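About Villham

Villham administers construction claims for specialty trade contractors. The firm prepares delay analyses, change order pricing and notices of claim under public and private contracts.

Each file is handled by 2 reviewers. One checks the notice dates against the contract, and the other checks the cost records. Files over 300 pages are indexed before review begins.

The Prostside office opened in June and holds the closed project records. Requests for copies go there in writing.
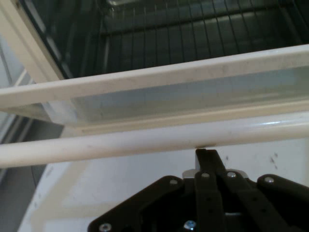 Tadhg Carroll

Fee schedules are fixed by contract value and reissued once a year. Villham does not act for owners or lenders.

Page last revised 2024-03-05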